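Mikano Releases Gotia 4 Planning Software for Two-Arm Robots

October 26, 2022 - Mikano today released Gotia 4, a motion planning package for two-arm robots that handle soft and lightweight items in the home. It replaces the version shipped in September of last year. 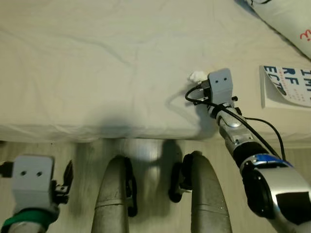 The right gripper at a small white object on a fitted sheet.

Gotia 4 replans arm motion every 90 milliseconds and checks the arm's cables as well as its joints for contact. Mikano tested the release on 2463 recorded tasks. Existing Cokuvar controllers need a firmware update before installation. Licenses are sold through Tsuchiya.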